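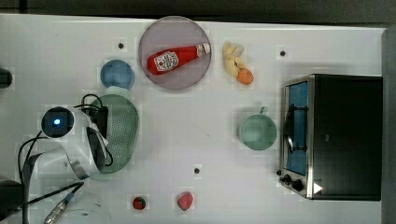 I made Tetolum for couples who are thinking of moving in together, because I moved in with someone at twenty-six and we had talked about everything under the sun except money, mothers and mess. It's a box of question cards. You sit down, you take one each, you answer it, and then you swap. Some are big (would you leave this town for my job?) and some are so small you'll laugh at them, but the small ones are where my own rows came from! A bottle of ketchup left lying across a pink plate, like the one in the photo, could keep the two of us going for a whole evening, and by the end of it we'd be on to his sister's wedding. So yes, there's a card about who puts things away, and I'd play that one early.

What you get

One box with 400 question cards, a folded sheet with the rules (very short, you can ignore most of it) and a pencil. The cards are in four colours: Home, Money, Family and Us. They're thick enough to survive a spilt cup of tea if you're quick, and they fit in a coat pocket if you take out one colour at a time.

How to play

Pick a colour, deal five cards each and turn the first one over. You both answer, even if it was the other person's card. If one of you really doesn't want to answer, put the card back in the box with the corner pointing up and try it another week. No scoring. I did try scoring in the first version and my friend Margarida Aguiar and her boyfriend stopped speaking until the Tuesday, so out it went.

Half an hour is plenty. Please don't try to get through a whole colour in one night - I know people who have, and they looked shattered.

Who it's for

Couples who've been together a few months or longer, mostly. It works if you already live together too, though you may want to start with Us and creep up on Money. Engaged people buy it a lot in November, I suppose for Christmas. If you're single and just fancy a think, you can use the Home cards on your own with a notebook, and I've had some lovely emails from people who did that and decided they were quite happy with the flat to themselves, thank you.

It isn't counselling and I'm not a counsellor. If things are bad or you feel frightened, please talk to somebody trained and leave my cards in the box.

The extra pack

Kistis is the add-on, 12 cards for couples where one of you already has children. Joana Cardoso wrote those with me (she's a stepmum twice over) and they're much better than anything I'd have come up with alone. You need the main box to play it.

Ordering

Zostex print the cards and I pack the orders myself, so give me a few days. This print run is 500 boxes and I'll do another when they've gone. If yours turns up with a bashed corner, send me a picture and I'll post another one, no need to return the first.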